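4.2 What counts as a tidy desk

Much of the writing on household and office order takes the finished state for granted. A desk is tidy when things are "in their place," and the place is treated as a fact about the desk. We doubt this. In the Markgate interviews, 16 people were shown small groups of desk items and asked to say where each one belonged. They agreed on very little, and they agreed least on the containers.

The usual claim, made in its strongest form by Boyer in her Hillmont report, is that a container tells people what goes in it. A cup takes pens and a box takes odds and ends. If that were so, the sorting task should be almost dull: a person looks at the shape of the thing and acts. We kept the item groups plain for this reason, with few objects and few colors, so that shape would have every chance to do the work.
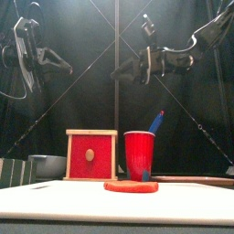

Shape did some of the work, but far less than the claim needs. People who placed a pen in a cup at once would then stop over a cloth. Kerubo Kirui, who coded the interviews, marked a pause at this point more often than at any other. Some folded the cloth and laid it flat, which they called putting it away. Others said a cloth lying on a desk was the very thing that made the desk untidy, whether folded or not. Both groups were sure of themselves – and both gave reasons that sounded like rules learned at home.

It could be said that these people simply differed in care, and that a stricter scoring sheet would bring them together. We tried this. Murali Bhat rewrote the sheet with 40 separate checks, and the scorers then agreed well with one another. What they agreed on, however, was the sheet. The people being scored went on sorting as before, and several who scored poorly told us their desks at work were known for being neat.

Figure 2. Small desk items of the kind discussed in Section 4.2. 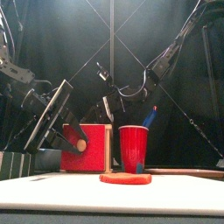
Boxes raise a harder problem, and one that Boyer's account passes over. A box can hold things, but it can also be one of the things to be put away, and our subjects moved between the two views without seeming to notice. Looks may matter here as well. The red box in Figure 2 has a felt-like front and pale strips of wood along its rim and corner, and one could fairly take a piece like that for something to keep on show. The tall red cup to its right is the sort most people would link with parties before they thought of pens. We have no measure of how strongly such links bear on sorting, and we are wary of studies that report one.

The Alalby survey is often cited against this view. Its 3,503 replies do show broad support for the statement "everything should have a place." Support for a saying is weak evidence of a shared practice, and the survey did not ask where the place was. Until someone does ask, we see no ground for treating tidiness as a single scale.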